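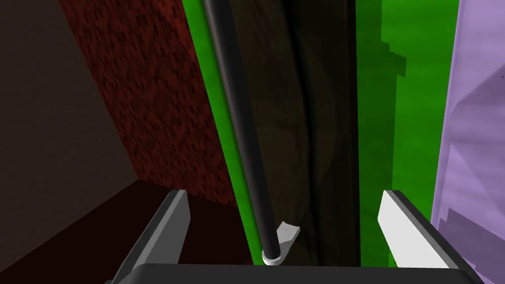
Paewai Technical Institute
Equipment Planning Gallery: Simulation Before Purchase

The Institute is preparing its request for a gripper-equipped robot arm for the household tasks laboratory. Before any vendor is invited to submit a price, the proposed work is being set up in simulation, so that the reach, clearance and finger opening stated in the specification reflect the tasks the arm will be expected to perform. The views on this page come from that work and are provided for the benefit of departments contributing to the budget.

The planning file was opened in January under the direction of Leen Nseir, Equipment Planning Office. Two candidate systems, the Masero and the Wavow, are under review. A third, the Dolaler, was withdrawn from consideration when its service terms could not be reconciled with the Institute's purchasing rules.

Approach and floor clearance
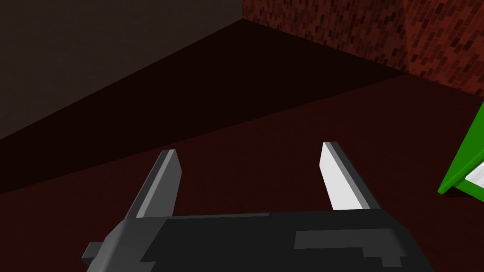
Departments are asked to state how much open floor each task requires in front of the furniture. Space is charged to the requesting department for the life of the equipment, and past requests have often left it out -- an omission that delayed the last laboratory purchase by 29 days. Figures should cover the arm, its base and a safe walkway for staff.

Doors, drawers and handles

The choice of gripper fingers will be settled by the range of handles to be worked. Replacement fingers are budgeted as a separate line, at 3 sets for the first year. Departments with unusual fittings should submit measurements with their request.

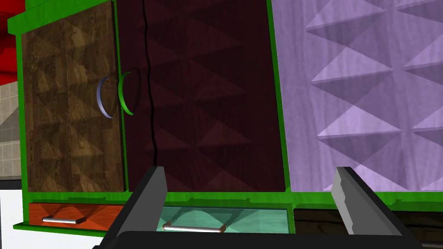 Open gripper before the simulated cabinet, with ring handles on two doors and bar handles on two of the drawers.

Simulation time

Each department may reserve up to 200 hours of simulation time at no charge. Hours beyond that limit are billed to the department's operating account -- not to the equipment fund. The total available before the specification is issued is 500 hours, and requests are filled in the order received.

Completed forms should be sent to the Equipment Planning Office, attention Leen Nseir.

Page updated March 28, 2018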